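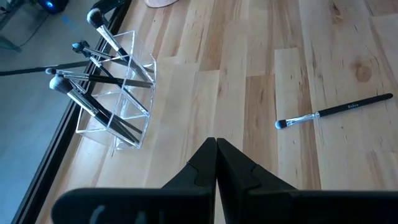
Home News Standards Press Room Contact

TIRHOLM, March. Jareneck today released the third edition of its Tabletop Handling Code, a guide to good practice for robot arms that work on small household objects. It runs to 15 pages. The previous edition ran to 4, and most of those were the cover letter.

The code applies to any arm picking up, sorting or putting away items that people keep on dressers, desks and bathroom shelves. It drew 3,467 written comments during the review period, a large share of them on the definition of "put away."

Under the new edition, an item counts as stored only when the gripper has let go and the item stays where it was left. A makeup brush that goes into its organizer and comes back out with the fingers is a failed attempt, however nice the first half looked. Operators must also:

- close the fingers fully before the start of each run and log it
- keep cables off the work surface
- record every drop, including the ones onto the table that "didn't really count"
- leave clear plastic containers in the test set, even when the vision system would prefer otherwise

"Clear acrylic has humbled a lot of good engineers," said Soon-im Jeon, who led the drafting at Jareneck. "We had requests to swap it for something orange. People do not own orange brush holders. We said no, politely, 3 times."

The section on grip force was written with McKinnon, which tested slim handles and soft bristles at its Tirholm workshop. Brushes are to be gripped by the handle or the metal ferrule. Gripping by the bristles is permitted only for operators who intend to buy the replacement.

Mikine will be the first company to train its staff on the code, starting Thursday.

"It's a rulebook for tidying up," said Hongjun Du, head of training at Mikine. "I have sent a copy to my teenagers."

The code is free to download from the Jareneck press room. Printed copies are available to anyone who can explain why they need one.

Shares: 15 Comments: 3

deskdrawer
Does the drop rule cover items that roll off later by themselves? Asking for our logbook.

P. in maintenance
Page 9 still says "griper." Accurate, in our shop.

lowtorque
Glad they kept the clear containers in.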